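4. Composer sa revue de presse politique et régler les alertes

Vous avez installé Tunetti, ouvert votre compte et choisi votre langue d'affichage (si ce n'est pas fait, revenez à la section précédente, elle se lit vite). Nous allons maintenant préparer votre première revue de presse, celle que vos collègues recevront le matin avec leur café, et régler les alertes qui vous préviendront dans la journée quand un sujet bouge. Prenez votre temps. Une revue bien réglée au départ demande très peu d'entretien par la suite, alors qu'une revue montée à la hâte finit dans les courriels que l'on supprime sans les ouvrir, et ce serait dommage !

Avant de commencer

Il vous faut un compte avec le rôle « rédacteur » ou « responsable ». Le rôle « lecteur » permet de consulter les revues, de les annoter et de les imprimer, mais les menus décrits plus bas n'y apparaissent pas. Pour connaître votre rôle, cliquez sur vos initiales en haut à droite, puis sur Mon profil.

Gardez aussi sous la main la liste des titres auxquels votre organisation est abonnée. Tunetti affiche librement le titre, le chapeau et la signature de chaque article, mais le texte intégral ne s'ouvre que si un abonnement ou un droit de copie a été enregistré dans l'onglet Licences.

4.1 Choisir les sources

1. Dans le menu de gauche, ouvrez Sources, puis Catalogue. La liste peut mettre un petit moment à s'afficher la première fois.

2. Dans le champ Pays, indiquez les pays dont vous suivez la vie publique. Vous pouvez en choisir plusieurs. Si vous travaillez sur les institutions européennes, choisissez plutôt l'entrée « Europe - institutions », qui regroupe les services de presse, les comptes rendus de séance et les correspondances des grands quotidiens.

3. Cochez les titres qui vous intéressent. Nous vous conseillons de rester modeste et de commencer par cinq titres généralistes, auxquels vous ajouterez la presse économique ou régionale quand vous aurez pris vos marques. On a toujours envie de tout cocher, nous le savons bien, et l'on se retrouve le lendemain devant la même dépêche reprise par toutes les rédactions du pays.

4. Cliquez sur Ajouter à mon panier de sources, donnez un nom au panier (« Presse nationale », « Budget », « Élections locales », comme il vous plaira) et enregistrez.

5. Si vous disposez du flux Van Hecke, activez-le en bas de page à l'aide de votre clé client. Les dépêches arrivent alors au fil de l'eau et portent une petite pastille grise qui les distingue des articles signés.

Remarque. Les lettres d'information payantes ne figurent pas au catalogue. Pour les intégrer, utilisez l'adresse de dépôt propre à votre compte, que vous trouverez sous Sources, Dépôt par courriel. Il suffit d'y abonner cette adresse comme on le ferait avec la sienne, après avoir vérifié auprès de l'éditeur que la chose est permise.

Attention. Ne communiquez pas l'adresse de dépôt à l'extérieur. Tout message qui y parvient est traité comme une source et peut se retrouver dans la revue de vos lecteurs.

4.2 Écrire une requête qui ramène les bons articles

Une requête, dans Tunetti, se compose de mots que l'on veut, de mots que l'on ne veut pas et d'une période. La tentation est grande d'écrire une requête très longue. Commencez court, regardez ce qui arrive, puis corrigez.

1. Ouvrez Requêtes, puis Nouvelle requête.

2. Dans le champ Termes, saisissez le sujet tel que les journalistes l'écrivent. Pour suivre une réforme, pensez au nom officiel du texte, mais aussi au surnom qu'il a pris dans les titres, souvent bien plus employé que le premier. Placez les expressions entre guillemets.

3. Dans le champ Exclusions, notez les homonymes gênants. Le mot « chambre » rapporte des articles sur les deux assemblées, sur les chambres de commerce et, en été, sur l'hôtellerie. Le mot « motion » est plus sage, et « cabinet » est redoutable.

4. Choisissez la portée : Titre seul, Titre et chapeau, ou Texte intégral. La portée Titre et chapeau convient à la plupart des revues quotidiennes. Réservez Texte intégral aux noms rares et aux recherches ponctuelles.

5. Cliquez sur Essayer. Les résultats des jours précédents s'affichent à droite. Écartez d'un clic sur la croix ceux qui ne vous conviennent pas, Tunetti vous proposera alors une ou plusieurs exclusions que vous restez libre de refuser.

Note sur les tribunes. Les textes d'opinion, les éditoriaux et les entretiens sont reconnus à part et portent la mention « Avis ». Vous pouvez les regrouper dans une rubrique distincte, et nous vous y encourageons vivement : un lecteur pressé qui découvre une phrase très dure envers un gouvernement a besoin de voir d'un coup d'œil si elle vient de la rédaction, d'un invité ou d'un élu cité dans un compte rendu.

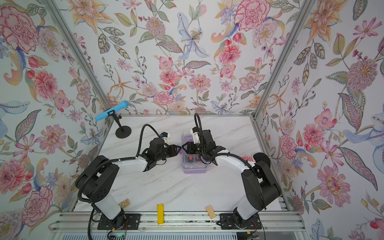

Une lectrice de ce guide nous a fait remarquer que la mention « Avis » disparaissait à l'impression chez elle, et que son directeur avait pris une tribune pour un reportage, ce qui lui avait valu une réunion assez fraîche. Elle a raison de le signaler. La mention n'est imprimée que si la case Conserver les étiquettes est cochée dans Mise en page, Impression, et cette case est vide par défaut sur les comptes anciens. Cochez-la une bonne fois, elle restera cochée pour toutes vos revues.

4.3 Mettre en page et programmer l'envoi

1. Ouvrez Revues, puis Nouvelle revue. Donnez-lui un titre sobre, car il servira aussi d'objet au courriel.

2. Créez vos rubriques. Trois rubriques suffisent pour une première version, par exemple Gouvernement et Parlement, Économie, International. Faites glisser chaque requête dans la rubrique qui lui revient. Une même requête peut alimenter deux rubriques, mais l'article n'apparaîtra que dans la première, pour éviter les répétitions.

3. Réglez l'ordre des articles. Par heure de parution convient aux journées chargées, Par source plaît aux lecteurs qui ont leurs habitudes, et Manuel vous laisse entièrement la main. Avec ce dernier réglage, la revue attend votre validation avant de partir.

4. Rédigez, si vous le souhaitez, un mot d'introduction. Le champ accepte un texte assez long, mais l'aperçu des messageries n'en montre que la première phrase, alors soignez-la.

5. Dans Diffusion, choisissez les jours et l'heure d'envoi. Beaucoup d'équipes retiennent 7 h, heure à laquelle les éditions du matin sont toutes entrées dans le système. Un envoi plus matinal reste possible, avec le risque de laisser passer un ou deux quotidiens régionaux.

6. Envoyez-vous un essai avant d'ouvrir la liste à tout le monde - bouton Essai, juste à côté de Programmer. Lisez-le sur votre téléphone autant que sur votre ordinateur. Les titres longs s'y coupent différemment.

Attention. Le bouton Envoyer maintenant ne demande pas de confirmation lorsque la liste de diffusion est déjà validée. Si une revue est partie par erreur, ouvrez Historique et choisissez Envoyer un rectificatif. Il n'existe pas de moyen de rappeler le premier message une fois qu'il a quitté nos serveurs.

4.4 Régler les alertes

Les alertes servent aux sujets qui ne peuvent pas attendre le lendemain : une démission, un vote serré, la mise en cause publique de votre secteur par un responsable politique ou par un grand titre économique. Elles arrivent par courriel ou sur l'application mobile.

1. Depuis la requête concernée, cliquez sur la cloche.

2. Choisissez le déclencheur. À chaque article convient aux sujets calmes. À partir d'un seuil attend que plusieurs sources différentes aient traité le sujet dans la même heure. Le seuil est réglé sur cinq sources au départ ; descendez à deux si le sujet est peu couvert.

3. Cochez Ignorer les reprises. Sans cette case, une seule dépêche recopiée mot pour mot par plusieurs sites suffit à franchir le seuil et à vous faire sursauter pendant le déjeuner.

4. Définissez vos heures de silence. Les alertes retenues pendant ce temps sont regroupées en un seul message, remis à la reprise.

5. Enregistrez, puis vérifiez que la cloche est devenue pleine.

Remarque. Les soirs d'élection, passez plutôt en mode Fil continu pour la soirée. Les seuils n'y ont plus grand sens, tout le monde écrit en même temps. N'oubliez pas de revenir au réglage habituel le lendemain, le mode Fil continu ne s'arrête pas tout seul.

4.5 Archiver avec Rernlow

Si votre contrat comprend le module Rernlow, chaque revue envoyée est rangée d'elle-même dans un dossier par mois, avec ses annotations. Pour retrouver un article, ouvrez Archives et cherchez par nom, par titre de presse ou par rubrique. La recherche tient compte des accents, ce qui surprend parfois : saisissez « député » et non « depute ».

Les droits de conservation dépendent de chaque éditeur. Quand un droit expire, le texte intégral se retire et la fiche reste, avec le titre, la source et vos notes. Si vous préparez un dossier de fond, pensez donc à recopier dans vos notes les courtes citations dont vous aurez besoin, avec leur référence complète.

4.6 Si quelque chose ne va pas

La revue arrive vide. Vérifiez la période de la requête. Après un essai, elle reste quelquefois bloquée sur une semaine passée.

Un titre manque depuis plusieurs jours. Regardez dans Licences si l'abonnement est toujours signalé en vert. Un abonnement renouvelé chez l'éditeur doit aussi être renouvelé dans Tunetti, à la main pour le moment.

Les dépêches Van Hecke apparaissent en double. Le flux a sans doute été activé à la fois dans le panier et au niveau du compte. Désactivez-le dans le panier.

Un destinataire ne reçoit rien. Demandez-lui de regarder dans ses courriers indésirables, puis d'ajouter l'adresse d'expédition à ses contacts. Si cela ne suffit pas, écrivez à l'assistance Stever en joignant le numéro de la revue, inscrit tout en bas du message d'essai.

La section suivante traite des comptes partagés et du suivi des débats parlementaires en séance.

Dernière mise à jour : janvier
3 commentaires - 5 partages
© Stever - Guide de l'utilisateur Tunetti - Contact - Mentions légales - Haut de page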